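Wuvari Home Help
Laundry and Fabric Care > Colors and Fading

How do I keep my black clothes black?
Posted by Godfrey Massawe, August 14, 2024
503 views

Hello everybody, and thank you in advance for reading, as I know I tend to go on a bit. I started a new job in March at a catering hall and we have to wear black from head to toe. Black shirt, black pants, black socks, the works. I bought everything new from Chaudhry's downtown, and it looked wonderful for a month or so. I felt very smart, and my wife said so too.

Now the shirts have gone a sort of tired charcoal, and the pants are even worse on the thighs and around the pockets. The strange part is that they haven't all faded the same way. Two of the shirts came off the same rack and one looks brownish while the other looks more gray. I wash everything in a Pranska top loader on the regular cycle with warm water and ordinary powder, then it goes in the dryer with the towels and whatever else is waiting. I do a load of work clothes every other night.

I would like to know if I'm doing something wrong, or if this is just what happens with black and I should budget for new ones. Also, has anybody used dye at home on something they have to wear in front of customers? I picked up a box of it and then lost my nerve at the sink. My mother always put salt in with the dark wash, but she also put salt in her coffee, so I don't know how much weight to give that.

Any help welcome. I'm not in a hurry, I have enough to get through the week!

Marigold_Lane
Member, 75 posts

Welcome, Godfrey, and congratulations on the job! I did banquet work for years before my knees gave out and I have strong feelings about black shirts, so pour yourself something and get comfortable.

First thing, a lot of what looks like fading is really wear on the surface. When cotton gets rubbed against other things in the wash, tiny fibers break and stand up, and they catch the light so the whole garment looks dusty and gray. The dye may be mostly still there underneath. That would fit with your thighs and pockets, where your hands and the edges of tables and trays are rubbing all evening long. So a good half of the cure is being gentler, and the towels are the first thing I'd take out of that load. Towels are rough and they shed like an old dog. Wash your blacks with other blacks and nothing with a big zipper.

Turn every piece inside out, and button the shirts or at least the bottom few buttons so they don't wrap themselves around everything. Cold water, the shortest cycle that gets them clean, and a liquid made for darks. I use the Palline one in the tall bottle (I have no connection to them, it's just what my store carries) but any of them should do. Powder sometimes doesn't dissolve all the way in cold water, and then you get pale streaks that look exactly like fading. If you have streaks now, run the shirts through again with no detergent at all and see what's left before you give up on them.

You also don't have to wash the pants every time. I know, I know, it's food service. But if you've had a quiet shift and nothing got spilled, you can hang them somewhere airy overnight and spot clean the knees with a damp cloth. Shirts are another matter and I wouldn't push it.

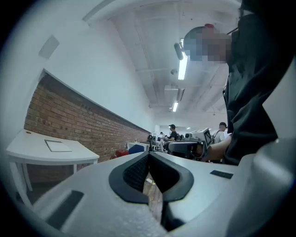
Black clothing, close up.

Then there's the dryer, and this is where I made my own mistakes for far too long. High heat is hard on dark cotton and harder on anything with stretch in it. Hang the shirts on proper hangers as soon as the machine stops, give the collars a little tug, and keep them out of the sun. I had a lovely black cardigan that I left on the line by the garage one summer and it came in with one brown shoulder. If you need them dry by the next shift, ten minutes on low and then hang them, and you'll skip most of the ironing too. When you do iron, go from the inside or use a pressing cloth, or you'll get those shiny patches at the seams. They're very stubborn once they set in.

About your brownish shirt and your grayish shirt, that's quite normal. Black dye is usually a mix of other colors, and every maker has their own mix. Even off the same rack they could be from different batches. I used to sort mine by how they'd turned and wear the brown ones on nights when I was back in the kitchen.

On the salt, I'm afraid I have to side with the coffee. Salt does help dye take hold while the fabric is being dyed, for some kinds of dye, so I think that's where the idea comes from. Once a shirt has been bought and worn, a handful of salt in the wash won't lock anything in. I don't think it does any harm in small amounts, either, so your mother was in no danger of ruining anything.

Write back and let us know how you get on. And treat yourself to good socks if you haven't already, your feet will thank you by the end of the wedding season.

dkr_7
Member

vinegar in the rinse. cup of it. been doing it forever and my stuff is fine. also just buy polyester, it holds color way better than cotton and you don't iron it

Tamsin in the Valley
Member

I agree with nearly everything Marigold says, and I'd only add a little about the home dye, as I've done it several times with mixed luck and you did ask.

Look at the label before you do anything else. The ordinary all-purpose boxes work nicely on cotton, linen and rayon. They hardly touch polyester, and most work pants have a good deal of polyester in them. You can get a special dye for synthetics, but it generally wants to be kept very hot on the stove in a pot you'll never cook in again, and for a pair of uniform pants I'm not convinced it's worth the fuss. Shirts that are all cotton are the ones to try.

Even on cotton, the stitching is very often polyester thread. If that thread has faded it will stay faded, and you'll have a nice deep black shirt with grayish lines around the cuffs. Mine did that and it bothered me for a while, then I stopped seeing it. Under catering hall lights I doubt a guest would notice, but your manager might be the noticing type.

Wash the shirt first so there's no grease in it, wet it all the way through before it goes in, and keep it moving for the whole time the packet says. That's the dull part. I put the radio on. If you stop stirring to answer the phone you can end up with blotches, and I have an apron to prove it. Use more dye than you think for black, wear gloves, and rinse until the water runs clear, even when you're sick of rinsing. After that, wash it by itself for the first couple of times. I would hate for you to dye your wife's good sheets.

One small thing on the vinegar. Plenty of people swear by it, and it may help clear out leftover soap, but I wouldn't make it a habit without checking your washer's manual. Some makers don't like it on the rubber parts. And please never put it in with bleach, under any circumstances.

If I were you I'd try the dye on your worst shirt, the one you'd be throwing out anyway, and keep the others going with cold water and a hanger.

Godfrey Massawe

Thank you all so much, this is far more than I expected. I took the towels out and did the first load cold and inside out last night. It's too soon to tell about the color, but there's a lot less fluff. The brownish shirt has been chosen for the dye pot, and my wife has asked that I do it while she is at her sister's. dkr_7, I will look at the polyester when these wear out, though I do run warm!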